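Talk for the Saturday session, Starance hall. My slot is after Nele Maes, before lunch.

Start without the greeting. Nele will have done that.

I grew up in Ginddale, the younger of 2 children. My father drove a Hägglund up to the ski lift in winter and fixed engines the rest of the year. Pause here, people from town will know the lift.

School. There were 19 of us in my class, same faces from first grade to the last. I was shy and did not raise my hand. My teacher, Jonatan Rønning, signed me up for the reading contest without asking me. I came in next to last. He signed me up again the next year.

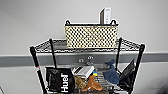

Say what I read that second time: a page from a book on rivers. Do not read it aloud, there isn't time.

First job at sixteen, washing pans at Plovano after school. I saved 800 dollars and spent most of it on a used trumpet. I played it badly for two years and sold it to a cousin. I still think it was a good way to spend the money.

Being class secretary. I took it because the other person dropped out. I learned to write down what people said and to ask when I didn't understand. Mention the lost minutes from October and having to call everyone to put them together again. 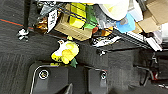
Page last changed: Saturday, 4:10 p.m.

Leaving home. Slow down for this part. I wrote a 1000 word essay for the scholarship and my mother typed it, with her own changes to the second paragraph. I was angry for a day. Her version was clearer and I sent it in.

First year away I called home every night, then twice a week. I failed chemistry and took it over in summer. Keep this short but don't skip it, the students asked for it last time.

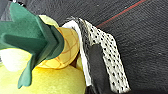 What I got from those years: I can stand up here and talk. I get nervous and my hands go cold, same as at the reading contest. Look up at this point.

Thank Mr. Rønning by name. He is coming if his knee allows.

Questions until noon. If there are none, tell the one about the school bus and the snow.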